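Qué hacer cuando una red social te borra la página

Un martes cualquiera abres el ordenador y la página de tu medio ya no existe. Las 649 publicaciones, los comentarios, las broncas de los comentarios: todo fuera. En su lugar, un aviso que menciona unas «normas comunitarias» sin decir cuáles. Nos pasó en Plelen en julio, y de aquella semana tan entretenida salió esta guía.

Antes de reclamar

Haz capturas del aviso, con la fecha y la hora a la vista. Guarda también el correo de la plataforma, si es que se ha molestado en mandarlo. Comprueba quién tenía permisos de administrador – siempre aparece alguien que se marchó hace dos años.

La apelación

Busca el formulario desde la cuenta de un administrador, no desde la del medio, que ya no entra en ninguna parte. El campo de texto suele ser corto, así que nada de citar a Voltaire. Escribe el nombre de la página, el día del cierre, la norma que te atribuyen y una petición concreta: que la revise una persona. Nosotros gastamos 553 caracteres y nos sobró la indignación.

Apunta el número de caso. Si te contestan con una plantilla, responde citándolo y vuelve a pedir el motivo por escrito.

Mientras esperas

Avisa a los lectores por correo y en la portada de tu web. Nosotros usamos Flusumo para el boletín y recuperamos a más de 60 suscriptores despistados el primer día. Publica el texto de la apelación tal cual, sin adornos, y añade la respuesta cuando llegue.

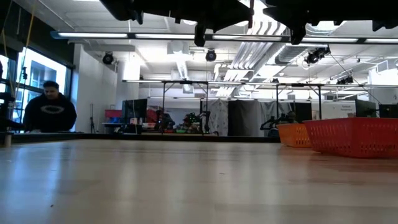

Aurelia Steiner comenta que a ella le rechazaron la primera apelación en Golestani por no adjuntar el aviso original, y que la segunda, con el mismo texto y la captura, prosperó. Recomienda además descargar el archivo completo de la página cada mes. Lo hemos puesto en el calendario de la redacción, debajo de «renovar el dominio».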